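**Bag for a daily commute, or am I overthinking it?**

**marloes_v**
My old backpack finally gave up on Saturday (zipper, third time, I'm done) and I've been looking at the Wendent and the Goltlow. I carry a laptop, lunch, a notebook and way too many pens. Train both ways, standing most of the time. Anyone have either one?

**divya.s**
I've had the Goltlow for 2 years and I love it!! The straps are so comfy. My only gripe is the pen slots, they're tiny, so everything ends up at the bottom with the crumbs.

**corentin_l**
Goltlow is overpriced, sorry Divya. You're paying for the name. I switched to a messenger bag and my shoulders are fine.

**divya.s**
Your shoulders are fine because you drive to work lol

**ese_isah**
I'm with Divya on backpacks, but I'd pick a ribbed gray fabric over anything smooth, smooth stuff shows every scuff. And get a cheap pen with a clear barrel so you don't cry when you lose it on the train. Here, dark fabric first and then the pen:
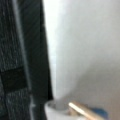
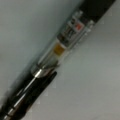
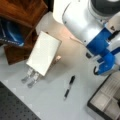 Anyway, whatever you get, try it on with the laptop inside. An empty bag tells you nothing. I bought one online that felt great until I loaded it up and then it pulled backwards the whole way home.

**marloes_v**
Good point, I'll haul my laptop to the store. Corentin, doesn't a messenger bag swing around and whack people when you're standing?

**corentin_l**
Only if you wear it wrong. Shorten the strap.

**m_hermans**
Shortened mine, still whacked people. Backpack on the front if it's crowded, and go for the Wendent, the zipper on mine has been solid since December.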